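Finding the bad step when a two-arm insertion fails in sim

Last updated Saturday, May 27, 2023

The Draltach log will tell you the run failed with "grasp lost." Don't believe it. We had 1,887 runs marked that way, and when I replayed them, 1,402 had gone wrong well before any finger opened. The label only tells you where the script gave up.

1. Turn off auto-retry. It hides the first error.
2. Replay from 8 steps before the flag, one step at a time.
3. Check the gripper height against the fixture at each step. The vendor says the default offset is safe. I would measure it.
4. Open the wrist view and both table views together.

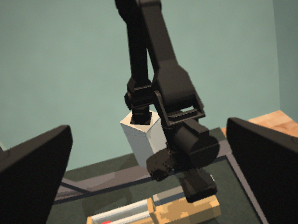
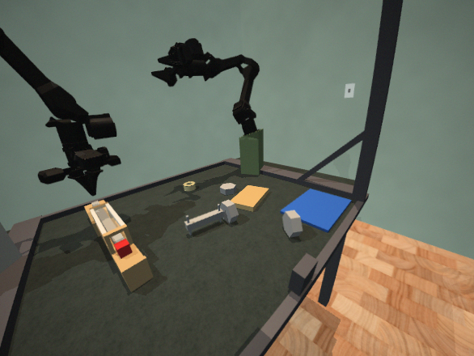
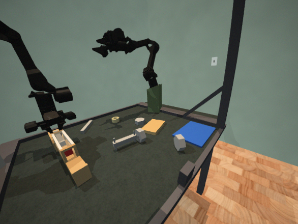 Wrist view first, then the two table views.

5. Change one value, then rerun with seven new seeds. One clean run proves very little.

If the flag moves to a different step, go back to step 2. I still don't trust the contact numbers Wirkley reports, so I leave them out of the bug report.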